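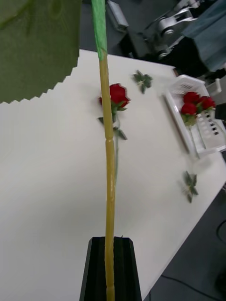 Re: Can it do the flower bench yet?

From: Evdokia Andreadis
Date: 9 March 2026

Hello all,

I read the message from Krawczyk two times before I answered, because I think we do not mean the same thing with the word "yet". I quote it first, for those who joined the list after it was sent.

> We had the salesman from Orna in the shop again. He says that an arm with a camera
> on the wrist can now do light assembly, and he names artificial flowers as one of
> the easy cases. Soft parts, no sharp edges, nothing is heavy. We make stems for
> shop windows and hotels, and in June we have our largest order of the year. My
> question to the list is simple. Has anybody put a machine on this job and kept it
> there? I do not ask for a demonstration. I ask if the people at the bench could go
> and do something else while it works.
> Also, does it help to buy the holders from Kendus, or can we make our own?
> – Krawczyk

My short answer is no, not for the whole job. For two parts of it, perhaps.

I have worked on this task at Polutero since last June. We have one bench, a white table with the roses and the leaves lying on it, and a stem standing upright in a black holder with a slot. The work is to bring the loose parts to the stem and fix them with green floral tape. A person who has done it for one week does not think about it any more. I still think about it every day.

Picking up a rose is the part that salesmen like to show, and I must say it is good now. If a rose lies alone on the table, on its side, our arm takes it by the thin green stem in almost every attempt. In our last long test we gave it 990 single roses and it dropped 30. I would not be ashamed to show this to a customer.

Taking a rose from a basket is another matter. When the blooms are close together, the sepals and small leaves catch on each other, and the arm lifts one rose and pulls its neighbor up as well. It does not notice. A person gives a little shake with the hand and the second one falls back. We tried to teach the shake, and the result was roses on the floor. A basket with slots in the sides is also not so good for us, for the stems find the openings and stay there. Now we spread the roses on the table by hand before we start, and you will see the problem, Krawczyk: the person is still at the bench.

The leaves are harder than the flowers. A leaf cluster with pointed leaflets lies flat and has no obvious place to hold it. The fingers close on one leaflet and the others bend away, so the cluster arrives at the stem turned in a direction that the program did not expect. Sometimes it is fine. Sometimes it looks like it was put on by a child.

And then the tape. Floral tape must be stretched while you wind it, or it does not stick to itself. This needs two hands with a different force in each, and a feeling for the moment before it tears. Our arm can hold the leaf while I wind, and this is really useful, I am not joking, my wrists are better than they were last winter. But it is help for a worker. It does not replace one.

About the holders: we make our own. The important thing is that the slot is narrow, so that the stem does not turn when something pushes against it. Ours are tapered with flat faces, and I would keep this shape if I made them again. I have never used the ones from Kendus and cannot say if they are worth the money.

For your June order I would not change anything. If you want to try an arm, do it after, on one bench, with the loose roses only, and ask Orna to leave it with you for 10 working days without their engineer in the room. If they agree to that, I would like to hear what happened. If they want to choose which flowers you use, I would like to hear that also.

One question back to the list. Does somebody have experience with pre-stretched tape, or with a small winding head that goes around the stem? I have seen drawings but never one that runs. Please answer here and not to me privately, I think others need it too.

Best regards,
Evdokia Andreadis
Polutero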